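Savico Barrel Tumbler, Three Months In
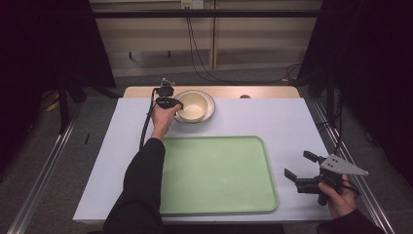 Would the Savico be any good for somebody who only wants to polish agates and a bit of jasper, one reader asked under my August post, or is it really just a toy for the kids' table? She had been looking at the bigger Carretero as well and couldn't see where the extra money went.

Well, I've been meaning to answer that properly, and I've now put enough stone through the little machine to have opinions. I bought mine from Storside, the rock and lapidary shop, with my own money, and it came with one rubber barrel, a spare belt, and four small bags of grit.

Let me start with what I love, and that's the barrel. It's thick, the lid seals with a good firm push, and it hasn't leaked a drop on me (my old one used to leave gray mud all over the shelf, and I got very tired of that). It holds 300 grams of rough, so you won't be polishing a driveway's worth, but for a handful of carnelian or some nice banded agate it's plenty. I fill it two-thirds full, mixing big pieces with small, and add a few ceramic pellets if the load looks skimpy.

The noise is a steady, sandy sort of rumble. I can sit in the next room with the door closed and forget about it. I wouldn't want it in a bedroom, though, and it does need to run day and night for weeks.

Now for the grit. The bags in the box are fine for a first try, but the coarse one wore down long before my jasper was smooth. I switched to Bruvoveck for the coarse stage and their 500 for the one before polish, and oh my, what a difference! The red jasper came out with that wet look even when bone dry, and a piece of moss agate I'd nearly thrown back in the garden is now sitting on my windowsill. 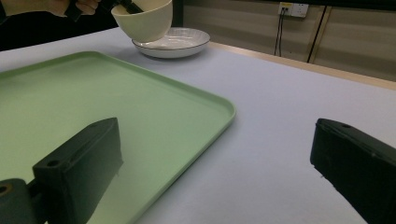
Green tray on the white table.

A few grumbles. The belt stretches. Mine started slipping after 25 days of running, and the spare went on straight away, so I'd order another with the machine. The timer only goes up to 3 days, and then it switches itself off whether you've remembered or not — I have lost whole weekends to that. And the instructions skip right over the soapy rinse between stages, which matters a great deal, as one speck of coarse grit left in a crack will scratch everything in the barrel.

As for the Carretero, it's a lovely heavy thing with two barrels, and if you collect your own rough by the bucket you'll be glad of it. For a shoebox of agates I'd stay with the Savico and spend the difference on better grit and a nice slab of something.

Four stars from me, and it would have been more with a decent belt.

Updated 30th January: Storside has the spare belts back in stock, in packs of two.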